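**To:** skills-training list
**Subject:** Re: Suture pads and thread for the November sessions

Dear colleagues,

Thank you to everyone who responded to the first notice. The earlier message is quoted in part below so that those who joined the list after it went out can follow the discussion.

> The Iltville training room will move to a new supply arrangement for synthetic tissue pads before the November sessions begin. Each site is asked to confirm the number of pads it needs, the thread it prefers, and whether it wishes to keep reusing pads between groups.
>
> At present, Iltville discards a pad when both faces have been used. Flitport keeps pads until the incisions no longer hold a stitch. We would like a single rule for both sites, if one can be agreed.
>
> Please also state whether your trainees should continue to leave long tails on interrupted sutures for review, or trim them at the time of tying.

On the first point, the combined request from the two sites now stands at 100 pads, of which 34 are for Flitport. The order will be placed through Serrano under the existing agreement. Sites that have not yet confirmed storage space should do so before delivery is arranged. Pads should be stored flat in their sleeves and kept away from the window side of the supply room, where several sheets from the previous order became stiff over the summer.

On the second point, the replies were divided. Flitport has asked that reuse be allowed for knot-tying practice, and Iltville has asked that every assessed exercise start on a fresh pad. These two positions are compatible, and the following rule is proposed for both sites. A pad may be reused for unassessed practice as long as the surface around the new incision is free of old needle tracks. Assessed work is always done on a new pad, and the trainee's initials are written on the back before the first stitch is placed.

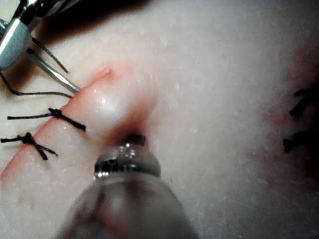

With regard to thread, dark thread remains the preference at both sites. It is easier to follow against the pad than the undyed type we tried last year, and the reviewers found that they could judge the position of a knot without lifting the pad from its holder. Knots should be laid to one side of the incision and kept to the same side along its whole length. A knot resting directly on the wound line will be marked for correction, even when the stitch is otherwise sound.

The question of tails drew the most comment. The proposal is as follows:

- For unassessed practice, tails may be trimmed or left, as the instructor directs.
- For assessed work, both tails are left long enough to be gripped, and no tail is shortened until the reviewer has signed the sheet.
- Loose lengths of thread are cleared from the pad before it is handed in.

One correspondent asked whether spacing should be marked on the pad in advance. We do not recommend it for trainees beyond the introductory exercise. Markings help at the start, but they conceal whether the trainee can judge an even interval along the incision, and this has been a recurring weakness in the reviews. Instructors may mark the first four stitches for new trainees and leave the remainder of the incision plain.

The revised instruction sheet, prepared under the Prirketti skills program, will replace version 31 once comments have been received. Comments on the reuse rule and on tails should be sent to the list so that both sites can read them. Corrections to the pad numbers may be sent to me directly.

With regards,

Obaidul Mondal
Skills Training Office, Iltville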